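Pilosden garage floor tiles and mat, five months on

I bought the Pilosden tile set in October for a single garage that doubles as a workroom. The concrete was dusty and had been painted twice by the last owner, badly. The full pack came to £599 with the edging, delivered from the Fleltcombe depot, and it covered the floor with 13 tiles left over.

Laying it took two of us a weekend. Mebrat Abera did the cutting and I did the knees-on-the-floor part. The tiles clip together with a rubber mallet and the first rows went down quickly. Cutting round the door frame was slow, and the paper template in the box was no use for anything that wasn't a right angle.

Colour matters more than I expected. We chose the pale one. It makes the place much lighter in winter but it shows every boot mark, and tyre marks need proper scrubbing. If you park indoors, get a darker one, or put a mat down where the mess happens.

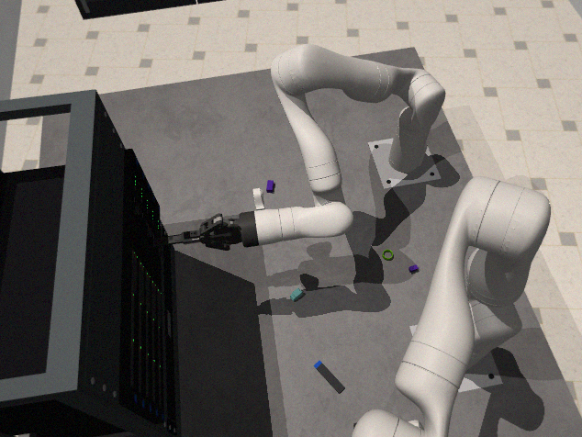
Dark grey mat laid at an angle on pale beige tiles, with a tall rack to the left.

Mats are sold separately. I tried the Tilance one first and sent it back, as the corners would not lie flat even after a fortnight under paint tins. The Pilosden mat is heavier and has stayed put. It smelt strongly of rubber for the first week, so leave it outside for a few days if you can.

Noise is better than on bare concrete, though the tiles click a little when you walk near the walls. Pilosden says to leave a gap for expansion and I may have left too much.

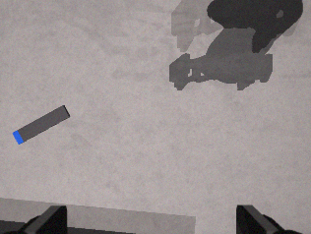 For cleaning I use a stiff broom and a bucket of warm water with washing-up liquid. White spirit took the shine off a spare tile, so test yours first. Nuria Gudeta at the depot answered my email about this the same day and sent a care sheet, which ought to be in the box anyway.

I would buy the tiles again, in a darker shade. Four stars.

Reviewed 18/03/2023 by Fasil Negash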